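We use cookies to remember your language and region. By continuing to read this manual online you accept them. Accept / Settings

Doteo Wall Shelf System — User Manual
Section 3: Setting up the playroom storage set 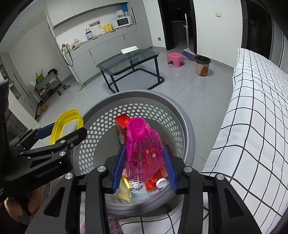 Before you mount anything on the wall, please decide which things will go to the shelves and which will stay on the floor. The Doteo rails are made for boxes and books, and small mixed items are difficult to keep on an open shelf. A round basket with holes in the wall, like the gray one with the magenta shuttlecock toy and the red box in it, is good for such small things and can stand on the floor under the lowest shelf. Measure the height of your basket now and write it down. You will need this number in step 2.

3.1 What you need

Included in the package:
- 2 wall rails
- 3 shelves
- 6 brackets (two for each shelf)
- 1 bag with screws and wall plugs
- 1 paper drilling template

Not included: drill, pencil, spirit level, tape measure, screwdriver.

Note: The wall plugs in the bag are for brick and concrete only. For a hollow wall (drywall) you must buy special anchors. Ask in the hardware store and tell them the load from the table in 3.4.

3.2 Mounting the rails

1. Check the wall for pipes and electric cables with a detector. Do not drill directly above or below a socket or a light switch.

2. Mark the height of the lowest shelf. Take the height of your basket and add 11 inches, so that a child can reach inside without hitting the head.

3. Tape the paper template to the wall. Use the spirit level on the top line of the template, not on the bottom edge. The bottom edge is cut by machine and it can be a little crooked.

4. Mark all holes through the template with the pencil. Remove the template and keep it. You will need it again if you move to another home.

5. Drill the holes. Clean out the dust and push in the wall plugs until they are flat with the wall.

6. Hold the first rail on the wall and put in the top screw, but do not tighten it fully. Let the rail hang free for a moment, then check that it is vertical and put in the other screws.

7. Repeat with the second rail. Both rails must begin at the same height. If the difference is small, you can correct it with the long slot at the top of the rail.

8. Tighten all screws by hand.

CAUTION: Do not use an electric screwdriver for step 8. The rail can bend around the screw head, and then the brackets will not go in.

3.3 Hanging the shelves

1. Push the bracket into the rail with the hook looking down. Press until you hear a click.

2. Pull the bracket toward you. If it moves, take it out and push it in again.

3. Count the slots from the bottom of the rail, and use the same slot number left and right. For the playroom set we recommend slots 3, 7 and 13.

4. Lay the shelf on the brackets. The side with the small raised border goes to the front.

5. Fasten each shelf from below with the two short screws. This step is necessary also when the shelf seems stable without them.

Note: The shelves from the older Wodus series fit on these brackets, but the screw holes are in another place. Please do not drill new holes in a Wodus shelf. An adapter plate can be ordered from the Wannasri spare parts shop.

3.4 Load

Lowest shelf: 13 kg
Middle shelf: 11 kg
Top shelf: 7 kg

These values are for brick and concrete walls, with the weight spread over the whole shelf. On drywall, use half of the value or the limit of your anchor — always the lower one.

WARNING: The shelves are not a ladder. Children must not climb or hang on them. Do not put favorite toys on the top shelf, as this invites a child to climb.

3.5 Care

Wipe the shelves with a damp cloth and dry them afterwards. Do not use cleaners with alcohol, they make the surface dull.

Check all screws one month after mounting, and then once every year. Many of our customers do it in November, when the heating is on and the walls become dry.

If a bracket is bent or has a crack, stop using that shelf and order a new pair. Do not try to bend it back.

Text of this section last changed: 3 Apr 2021

Related pages
Section 2: Safety and wall types
Section 4: Adding the Bodham corner unit
Adapter plate for Wodus shelves — fitting sheet
Spare parts list
How to remove the rails and close the holes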